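4.2 Camera placement and finger geometry

We compared two gripper controllers, Bomwood and Drovov, on the same simulated two-arm robot. Each was run for 70 trials with the arms, the start pose and the random seeds held fixed. The controllers share a trajectory planner and differ only in how they set finger opening during the approach: Bomwood opens the fingers fully before the wrist moves, while Drovov adjusts the opening as the wrist advances. Both took input from a body-level view and a wrist-level view (Figure 3). Wall and floor textures were drawn from the Musik set. 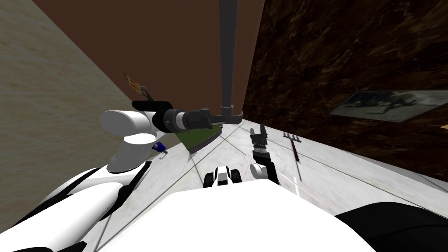
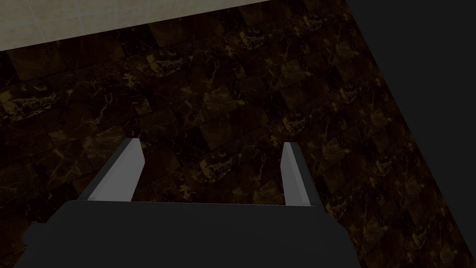
Figure 3. Simulated views used in the comparison. First: body-level view with both arms, the left gripper at the bracket of the pole. Second: wrist-level view with the fingers open over dark marble tiles.

A trial was stopped after 15 seconds without contact. Bomwood reached contact in 95 percent of trials. Drovov fell 5 points short of this, and most of its failures came late in the approach — the opening was reduced while the wrist was still rotating. Following Hollenstein, we report contact and hold separately, as a gripper can touch the target and still close beside it. Removing the wrist-level input affected Drovov more than Bomwood. The Aebischer contact model was used throughout, with friction left at its default value.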